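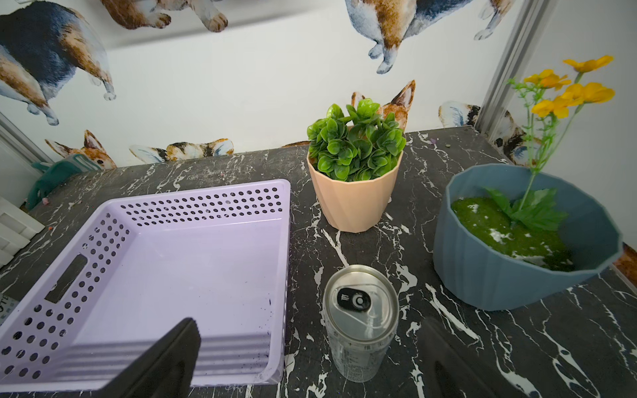

The summer I quit buying fizzy water by the case

339 shares · 60 comments

I drank a lot of seltzer the year we moved to Gritstead. I mean a lot! Four cans a day, five if it was hot, and the recycling bin out back sounded like a drum kit every time I rolled it to the curb. Then in June the little store on our corner closed and the nearest case of anything was in Tarnura, a long drive on a road I don't love.

So I got a tap. Well, first I got a secondhand soda maker that leaked (don't ask), and then I spent $500 on a proper under-sink setup from a shop called Baidoo, which my sister still brings up at dinner. The guy there wanted to sell me the $600 one with the colored lights. I passed on the lights.

I missed cans more than I expected. Tap fizz is softer, and it goes flat by the time you've answered one phone call. I missed the crack of the tab, too, and having something cold to grab on the way out the door. For a couple of weeks I kept wandering to the fridge at three in the afternoon and just standing there.

What helped was making it taste like something. I squeeze half a lime in, or drop in a few frozen raspberries, and on weekends I use a spoonful of the ginger syrup they sell at the Flollar farm stand (shake it hard, all the good stuff sinks). My kids like it with grape juice, and they go through the juice faster than I can buy it.

I still keep a few cans around for company and long car rides. My brother-in-law won't drink from the tap and I've stopped arguing with him about it.

60 comments · Share this story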